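Jaltby Open Workshop

The Jaltby Open Workshop is a yearly open day on robotics and automation, held each October in the town of Jaltby. It is organized by the automation company Jateck together with the Rebane Technical School, whose main hall it uses. The event is best known for its tabletop demonstrations, in which robotic arms handle food, dishes and small objects of daily life. Entrance is free.

History

The open day began as an internal meeting, at which engineers of Jateck showed their work to teachers of the school. The first edition for the general public was prepared by Mārtiņš Laur, at that time head of the workshop of the school, and by Agnese Vītola from Jateck. It had 600 visitors, more than the hall could receive at one time, and a part of them had to wait in the courtyard. From the second edition the visitors were admitted in groups, and this order has been kept.

The largest attendance until now is 2743 visitors. In that year the program also included the packing line of the Zoton bakery, which opened its building for guided tours in the afternoon. The tours were not repeated, as the bakery later moved out of the town.

Program

The doors open at 10 in the morning. The first part of the day is given to industrial equipment, mostly palletizing and sorting, and is attended mainly by companies and by classes from vocational schools. After the lunch break the program changes to smaller machines and is directed to families. Short talks are held in the library of the school. They are given in two languages, with a printed summary for those who sit far from the speaker.

The breakfast table

The demonstration called the breakfast table was introduced by Paweena Nilsuwan, an engineer who works on grasping of soft and irregular objects. A robotic arm works above a table with a pink tiled surface, on which there are pale blue plates with toast and fried eggs, fruit, and small foam cubes of several colors. The arrangement is changed between the groups, so that each group sees a different task.

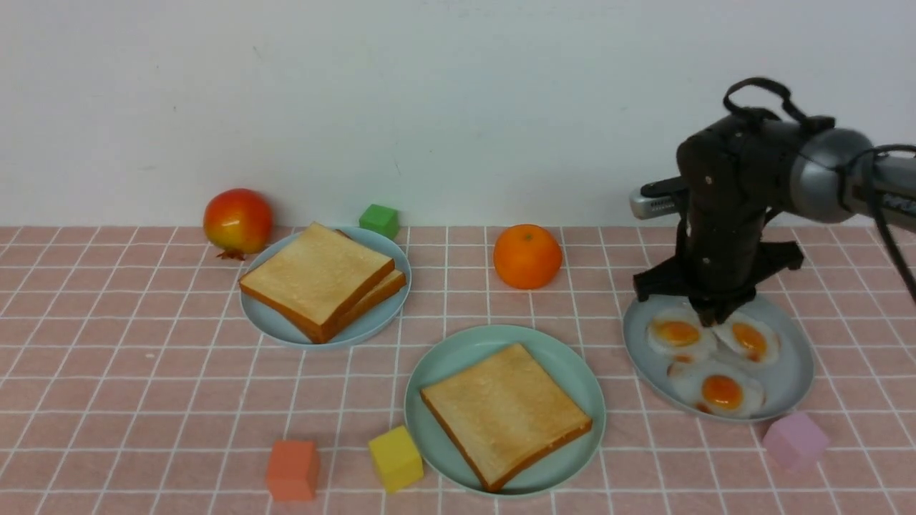 Each group stays at the table for 19 minutes. The operator first explains the task in simple words and then starts the arm. Unsuccessful attempts are not hidden from the public, and the operator usually repeats them at a lower speed. According to Nilsuwan, the questions of the visitors concern most often the force of the fingers and the way in which the machine decides where to touch an object. Children are allowed to propose the next object, but the control of the arm stays with the operator.

In the early editions the table was shown without any comment, and the visitors had to read a long poster on the wall. Slamet Wibisono, who took over the guiding of the groups, replaced the poster by a spoken introduction. He also moved the emergency stop to the side of the public, where its use is now shown at the start of every session.

Reception

The local press has written about the event mostly in a friendly tone. Valdis Šimkus, a teacher of mechanics, criticized the afternoon part in the school bulletin, writing that it left too little time for students who wanted to see the controllers and the wiring. In response a separate evening hour was added, during which the cabinets are opened and the engineers answer technical questions. Registration for this hour is necessary, and the places are normally taken before the day of the event.

See also

Rebane Technical School
Jateck
Robotic grasping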